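Section 2: Setting up a bench scale for check weighing

Posted by Fidelina Condori
Shares 70 | Comments 4

This section covers placing the scale, leveling it, warming it up, calibrating it, and setting the upper and lower limits for a product. It applies to the Foka bench scale with the Muvis check weighing program. If you only use the scale for plain weighing, stop after step 14.

Read Section 1 first if the scale is still in its box. The shipping screws must be out before you put any load on the platform.
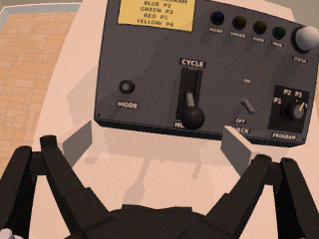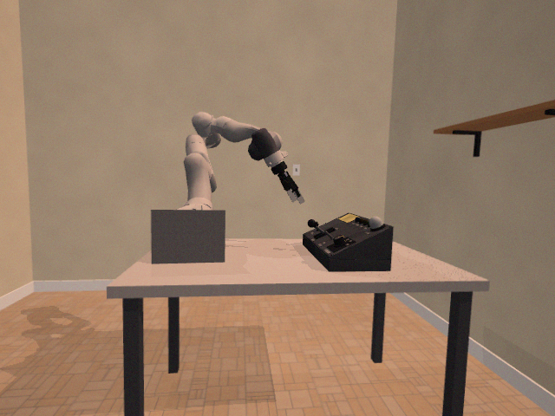
Placing the scale

1. Choose a table that does not move when you lean on it. A heavy table with four solid legs is better than a folding one.

2. Keep the scale away from open doors, fans, and air vents. Moving air pushes on the platform and the reading will drift up and down by a few tenths of a gram.

3. Do not share the table with a compressor, a label printer, or a vacuum sealer. If you have no choice, put the scale at the far end and see the note on the filter setting under step 24.

4. Leave enough space on each side of the platform to set down a tray. Goods waiting to be weighed must not touch the platform or lean on it.

5. Run the power cord behind the table. A cord that rubs against the underside of the platform will change the reading.

Caution: Never lift the scale by its platform. Hold it by the base, with one hand on each side.

Leveling

6. Find the round bubble level at the back of the base.

7. Turn the two front feet until the bubble moves to the center line. Then turn the rear feet until the bubble sits inside the circle.

8. Press down lightly on each corner of the base. If it rocks, one foot is not touching. Lower that foot and check the bubble again.

9. Tighten the lock nuts by hand. Do not use a wrench.

Check the level again every time the scale is moved, even a short way along the same table.

Warming up

10. Plug the scale in and switch it on with nothing on the platform. The display counts up and then shows zero.

11. Leave it on for 11 minutes before you calibrate. If it has come in from a cold van or storeroom, leave it for an hour.

12. If the display does not settle at zero, press ZERO once. If it still wanders, go back to steps 2 and 5.

Calibrating

You will need a 500 g test weight, clean and dry. Handle it with a cloth or the fork that came with it. The Rostami weight supplied with the kit has its own case — put it back there when you are done. Finger grease builds up over a season and can be enough to put a small scale out.

13. Hold down CAL until the display flashes. Set the weight in the middle of the platform and wait for the beep. Remove the weight and wait for the second beep.

14. Put the weight back on and read the display. It should show 500. Move the weight toward each corner in turn. The reading should stay within one division of the scale. If a corner is further out than that, do not use the scale for trade goods until it has been serviced.

Note: In July, or in any hot spell, calibrate again after lunch if the room has no cooling. Write both results in the log.

Setting the limits for a product

Each product has a target, a lower limit, and an upper limit. An item below the lower limit is underweight and must not be sold at the marked weight. An item above the upper limit costs you money but is legal to sell. The program handles the two in the same way and leaves the decision to you.

15. Weigh an empty container from the batch you are about to use. Glass jars vary more than most people expect, so weigh several and use the heaviest one as your tare.

16. Press TARE with the container on the platform. The display returns to zero.

17. Press PROG and choose an empty program slot. Give it a name you will recognize later. "Jam small" is better than "Product A".

18. Enter the target weight and press OK.

19. Enter the lower limit. Use the rule that applies where you sell. If you are not sure of it, ask your local weights office before you start packing.

20. Enter the upper limit. Start with the target plus 2 percent and adjust once you have packed a full batch.

21. Press SAVE. If you leave the menu without saving, the slot goes back to whatever it held before.

22. Test the program with three items: one you know is light, one on target, and one you know is heavy. Do this before the first batch of the day and again if anyone has changed a limit.

23. Copy the slot numbers onto a card and keep it where the person packing can read it. Replace the card when you change a slot — old cards cause more wrong batches than faulty scales do.

24. If readings are slow to settle, open SETUP and raise the filter by one step. A higher filter steadies the reading but makes each weighing longer. Filter 2 suits most kitchens.

Caution: Do not change limits while a batch is running. Finish the batch, close it in the log, and then make the change.

Keeping the log

Write down the time, the calibration result, the program slot, and your initials. The Clenell log book has a column for each of these, and a plain ruled notebook will do as well. Keep filled books with your batch records.

If a calibration check fails at the end of a shift, hold everything packed since the last good check and weigh it again on a scale you trust.

Cleaning

Switch off and unplug the scale. Lift the steel tray off and wash it with warm water and dish soap. Wipe the base with a damp cloth only. Do not spray anything at the keypad. Dry the tray fully on both sides before putting it back, then zero the scale.

Section 3 covers connecting a label printer.

Comments (4)

marrowfat
Step 15 cleared something up for me. I had been taring with the lightest jar and was coming up short on a few in every case.

Oldmill Preserves
Does the program keep its slots if the power goes out? Ours is on the same circuit as the freezer.

Fidelina Condori
Yes, saved slots stay. You will need to warm it up and check calibration again.

T. in packing
The lock nuts on mine were very stiff. A drop of food-grade oil freed them up.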